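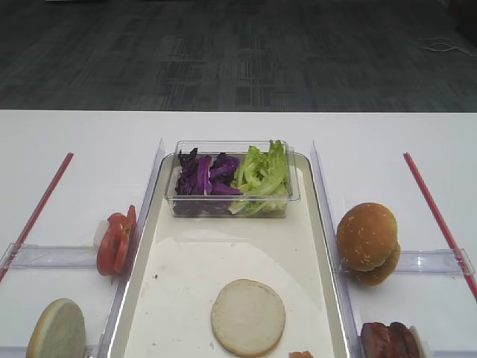 Latrice Pettigrew was already twenty minutes into skipping rope when I got to the Vasilakis gym, and she held up one finger to tell me she wasn't stopping for me. Fine by me! I found a folding chair near the heavy bags, drank my coffee, and listened to that rope tick against the floor until the bell went.

I'd come to Fendstead to talk to her about moving up to lightweight, after a career spent almost entirely at super featherweight. She wanted to talk about her dog first (a very old beagle who has had dental work), so we did that, and then she unwrapped her hands and sat down on the ring apron.

"People keep asking if I got too big for 130," she said. "I didn't get too big. I got tired of being hungry and mean to my sister."

She laughed, but the last camp at the old weight sounds pretty grim. She told me she'd weigh herself before bed, again when she got up to use the bathroom, and again at five in the morning, and that she knew the number before she looked. By fight week she was sleeping in two sweatshirts. She won that fight on points, over ten rounds, and she can hardly remember the second half of it.

"I watched the tape and it was like watching my cousin," she said. "I'm yelling at the TV, move your feet, girl. And it's me."

Her trainer, Lungile Jacobs, came over around then with a roll of tape in each hand. He's a quiet man until you ask him about footwork, and I made the mistake (or not, I enjoyed it) of asking about footwork. He had me stand up and put my weight on my back foot, then pushed my shoulder with two fingers, and I went straight into the ropes.

"So now you know what she was doing in rounds seven, eight and nine," he said. "She had nothing in the legs. At 135 she has legs."

Jacobs was the one who pushed for the change, and it took him most of a year. Pettigrew says he brought it up in the car, at the grocery store and once during her nephew's graduation. What finally did it was a sparring week in Vunport in July, when she went in at whatever she happened to weigh and had six good rounds with a girl who walks around a lot heavier than she does.

"I hit her with the left hook and she took a step back," Pettigrew said. "I've been throwing that punch since I was fifteen and I never felt it land like that. I called my mom from the parking lot."

The first fight at the new weight is booked for the Zisuseck Arena, eight rounds, and the hall is set up for 3431 seats. That's by far the biggest room she's been in. Her pro debut was in front of 600 people, she told me, and a good part of those were there for a comedian who was on afterward. Her purse for that one came to 125 dollars once she'd paid for her license and her medicals, and she spent it on tires.

"Two tires," she said. "I wanted four."

I asked what she thinks about the opponent, who is taller and a southpaw, and for the first time all morning she took a while to answer. She doesn't like southpaws. She fought 2 of them as an amateur and lost to both, and she brought that up herself before I could get to it.

"My front foot kept getting stepped on, and I'd get mad about the foot and forget about the hand," she said. "So we've been doing a lot of stuff on the outside. Step, step, right hand. Lungile makes me do it while I'm talking so I can't think about it. I did it in line at the bank."

Jacobs has brought in two left-handed sparring partners for this camp and he won't say who they are, although one of them walked in while we were sitting there and gave me a big wave. He also has her doing shorter runs and more hills. She hates the hills. She said so three times, the third time directly into my recorder.

We got onto what happens if she wins, and I was expecting the usual line about taking it one fight at a time. I did get that from Jacobs. Pettigrew wants a ten-rounder before the winter, at home in Fendstead if anyone will put up the money, and she wants it against somebody ranked.

"I'm thirty-one," she said. "I don't want to fight three more people and then find out. Put me in with somebody and let's see."

Then the bell went again, Jacobs tapped his watch, and she was back up through the ropes with one shoe untied. He made her come out and tie it.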